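Teach a simulated robot to tidy the living room (and find out what it can't do yet)

Part two of the household chores series. You'll need the simulator installed and a free evening.

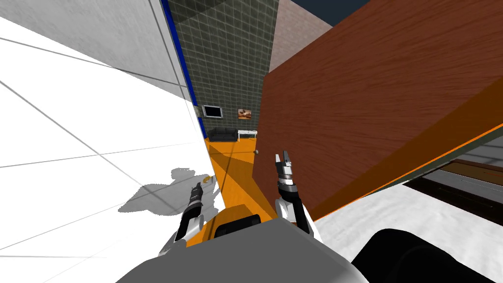
Lorraine Whitcombe wrote after part one that she'd believe in robot housework when one could pick a sock up off the floor without a person choosing the sock for it. Fair enough! So that's our chore this time: find a small thing on the floor, pick it up, put it somewhere sensible.

1. Load a room with proper furniture in it. A sofa, a telly and a low table are plenty. Bare rooms are too easy and you learn nothing from them.

2. Drop one or two small objects on the floor, and put at least one close to a wall. Walls are where the fun starts, as the gripper has to come in at an angle and the arm soon runs out of space.

3. Drive both arms yourself before you train anything. Go slowly, open the fingers early, and save every attempt, even the awful ones.

4. Record 31 good pick-ups. I tried with 5 and the robot just waved at the floor (very charming, no use at all).

5. Train overnight, then move the objects and run it again. Change the lighting too – a strong shadow can throw it completely.

My own policy is called Filent, and after more than 1211 practice runs it managed 91 per cent with objects out in the open. I cheered out loud! Next to the wall it was far worse, and under the table it simply gave up. Soft things are harder still. A ball stays the same shape when you squeeze it, and a sock really doesn't.

So can machines do the chores yet? Some of them, in a room they've practised in, with you standing by. I think that's brilliant progress and I still pick up my own socks.

If the arm freezes halfway down, check your joint limits first. Dario Costa's fix in the comments on part one works for me: raise the starting height a little and reload the room.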